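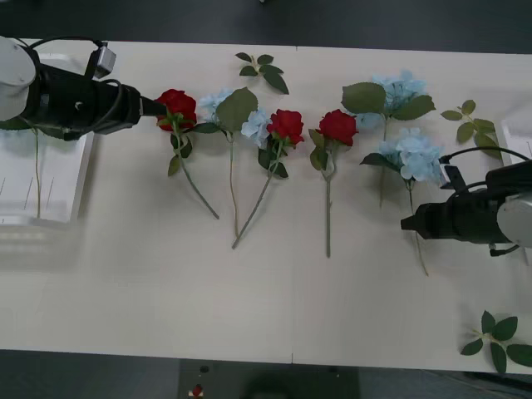

3.2 Materials and layout

Artificial stems only. Red roses, light-blue hydrangeas, and loose green leaf sprigs, laid out on a white tabletop made of two panels. White trays with shallow edges on the table too. Fresh flowers were tried in the November pilot (Clinstead market stock) and dropped, the petals bruised too fast and no two bunches were comparable. Supplier for the final set was Ilell.

Figure 2. Stems on the white table. Roses and hydrangeas lie with the blossoms toward the top and the stems pointing down.

The layout in Figure 2 follows the florist's habit described by El Idrissi: heads up, stems toward the person, so that the bloom can be judged before anything is picked up. Sorting by kind first was not required. Furtado, who coded the sessions, notes that mixed rows gave slower starts but fewer swaps later on. We did not test this seperately.

3.3 Handling

Roses and hydrangeas behave differently once lifted. A rose is a small head on a long straight stem and wants to be taken just under the bloom.

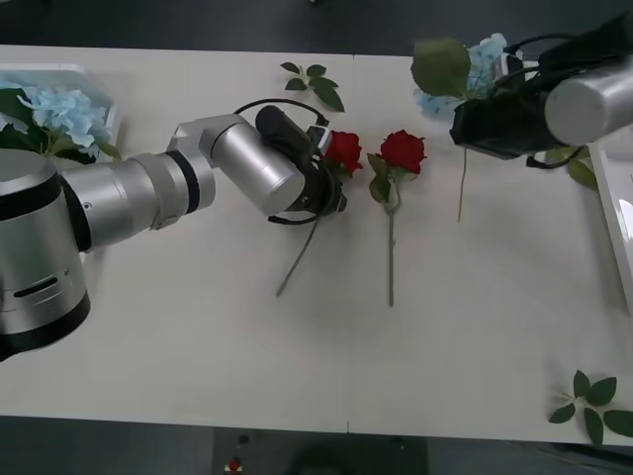 Hydrangeas are top-heavy, and the big leaf near the head gets in the way of the grip; coders marked leaf contact as a separate event (see Table 2). Loose sprigs were the hardest to score. They slide, they flip, and it is often unclear which bunch they were ment for. Of 50 arrangements coded by Lombardi and again by Furtado, over half of the disagreements concerned leaves. Final codebook dated 5/29/18. Placement order was left free throughout, and is treated in Section 4.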